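Keeping the books straight on a home reno or a workshop job

I've been doing the job costing for small builds out of a back room in Callgate for long enough to have made every mistake in this list, most of them more than once. These tips started as notes for my sister-in-law when she was redoing her kitchen, and then Gavin Cairns asked for a copy for his joinery workshop, and it grew from there. Take what's useful. None of it needs fancy software.

Give the job a name and stick to it

Sounds silly, I know. But if one receipt says "kitchen", the next says "Geddes job" and the third says "back of house", you'll be at the table in November trying to work out if that's one project or three. Pick one name. Write it at the top of every invoice, every docket, every scrap of paper, in pen, on the day it comes in. I use the client's street name, or the room if it's my own place.

Split the budget before you spend any of it

I like 12 lines, no more. When I had 24 I spent my evenings arguing with myself over whether silicone was plumbing or finishing. My usual ones are demolition, skip and tip fees, timber, plumbing, electrical, plaster, tiling, cabinets, benchtop, appliances, paint, and a last one called "bits". Bits is where the screws, sandpaper, drop sheets and masking tape go, and it'll always cost more than you expected. Always!

If bits ever gets bigger than paint, open it up and have a look. Last time mine did that I found a whole router bit set in there that I'd told myself was a consumable.

Write down what you've ordered as well as what you've paid

This is the one I wish I'd learnt sooner. You order the benchtop, you haven't paid for it, the bank balance looks lovely and healthy, so you go and upgrade the tapware. Then the benchtop invoice lands. Now I keep two columns side by side, "promised" and "paid". The minute I say yes to someone on the phone, the amount goes in the promised column. When the money leaves, it moves across. What I've got left is the budget minus both.

Deposits go in the paid column, with the remainder still sitting in promised. Don't wait for the final bill.

Count your own hours

Even if you're not paying yourself. Gavin never used to, and he couldn't understand why his bookcases made money and his window seats didn't, when the timber cost much the same. Once he started jotting his hours on the workshop wall he could see it — the window seats were eating his time in fitting trips. I keep a cheap exercise book by the kettle and fill it in when I stop for lunch and again when I knock off. If I leave it until bedtime I'm making it up.

Round to the half hour. Anything finer and you'll give up by the second week.

Variations get their own page

A variation is any time someone says "while you're at it". While you're at it, could you move that power point. While you're at it, could we have a drawer there instead of a cupboard. Each one is small and friendly, and together they can sink a job. I give each change a line with what was asked for, who asked, the price, and a yes by text or email before I start. My own husband has to text me. He thinks it's ridiculous, but he hasn't asked for a second pantry shelf lately.

Sheena Tosh taught me to record the ones that save money too. If you drop the splashback or go for the plainer handles, that's a variation, and the saving ought to show up somewhere instead of quietly getting spent on lunch.

Photograph receipts before they fade

The shiny paper ones go blank on a sunny dashboard faster than you'd credit. I take the photo in the car park before I turn the key. Name it with the job and the shop, drop it in the job's folder, and put the paper one in an envelope clipped inside the cupboard door. If there are two jobs on one receipt, mark each item with a coloured pencil before you take the picture, or better still, ask for the items to be rung up separately. The people at the counter are usually pretty good about it.

Put travel where it belongs

Fuel, parking and the tip run are all job costs. I used to lump mine in with the household car and wonder why groceries seemed so dear. 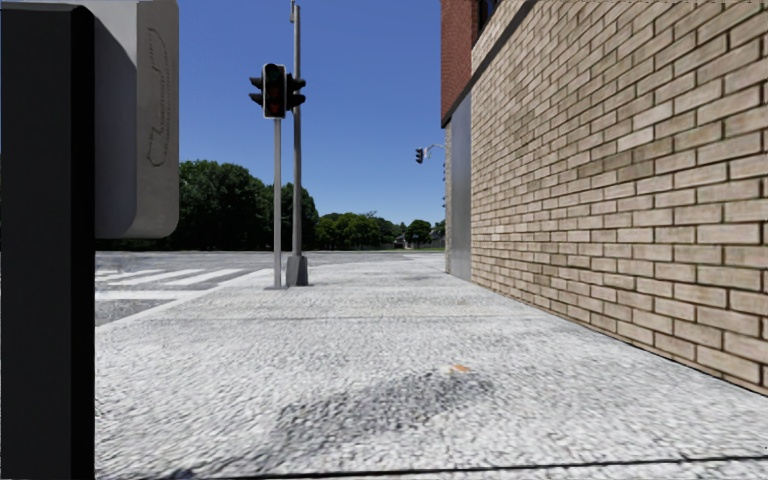
Footpath and brick wall on a clear day.

Keep a little notebook in the glovebox with the job name, where you went and the kilometres. I batch my errands now too, so the hardware shop, the tile place and the tip are one loop. Parking goes on the same line as the trip it was for.

Hold something back

I leave a slice of the budget out of the 12 lines altogether and don't look at it. In an old house I make it a fat slice, as you never know what's behind the plaster. If you do have to dip into it, write down what it was for. "Contingency, $300" tells you nothing a year later. "Rotten bearer under sink, $300" tells you to check the bearers next time.

Have a sit-down every week

Mine's at 7 in the morning with a coffee, before the phone starts. I tick off what's been paid, chase any quotes that haven't turned up, and guess what each line still needs to finish. That guess is the most useful number on the page. If tiling has gone through most of its money and the floor's only half down, I'd like to find out while there's still paint to economise on.

And when the job's done, leave the folder open for a bit. There's nearly always a straggler, usually the electrician's.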